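Puvuswood Home Goods Exchange
Progress report to the Kordestani Fund
April 22, 2021

The exchange collects used household items, checks and cleans them, and passes them to families moving into new housing in Skoneck. Your grant pays for the lease on the Silero Street storeroom, the van, and one part-time driver. The report covers the period since our last payment from you.

Items out

We gave out 3,551 items. Kitchen goods went fastest, mainly pots, plates and flatware. Bedding was slower than planned. We stopped taking used pillows in the winter and had no budget line for new ones, so most families received sheets and blankets only. Lamps are still short. We get plenty of shades without bases.

Storeroom

The new shelving is up along the north wall. The landlord repaired the loading door after two requests, but it still sticks in wet weather and the driver has been using the side entrance. We have asked for a second repair and will withhold nothing from the rent in the meantime. Heating costs came in under budget.

Van

The van was off the road for 11 days with a brake problem. The repair cost more than we had set aside, and we moved $1,000 from the printing line to cover it, as agreed by email with your office. Deliveries missed in that time were made up over the following two weeks, except for one family who had already found what they needed elsewhere.

Small storage items

Baskets, bins and boxes were added to the list of accepted goods at the request of the housing office. Many of the apartments have few closets.

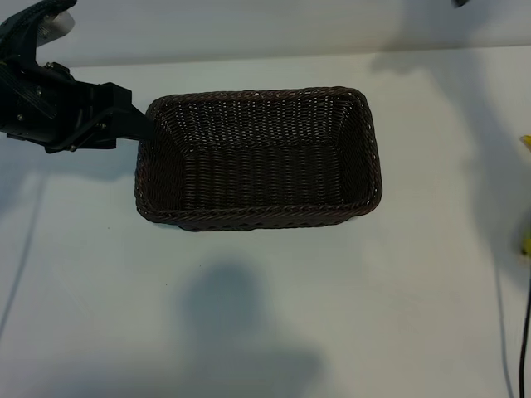

Donors are now asked to empty these before drop-off and to keep lids with the boxes they belong to. We turn away anything with mold or broken edges. Woven pieces get brushed out and go on the lower shelves, plastic ones are washed and stacked by the sink.

Next period

We plan to buy new pillows and a small stock of lamp bases, and request that up to $2,000 of the unspent heating money be used for this. The storeroom lease comes up for renewal in July. We expect the same rent but do not have it in writing yet. A full expense sheet is attached separately.

Comments (3)

skoneck_reader: Do you take curtains? The old list said yes and the new one doesn't say.

Puvuswood Exchange: Yes, if they are washed. We will fix the list.

mtl44: Dropped off two boxes of plates last month, easy to find and quick. The sign for the side entrance could be bigger.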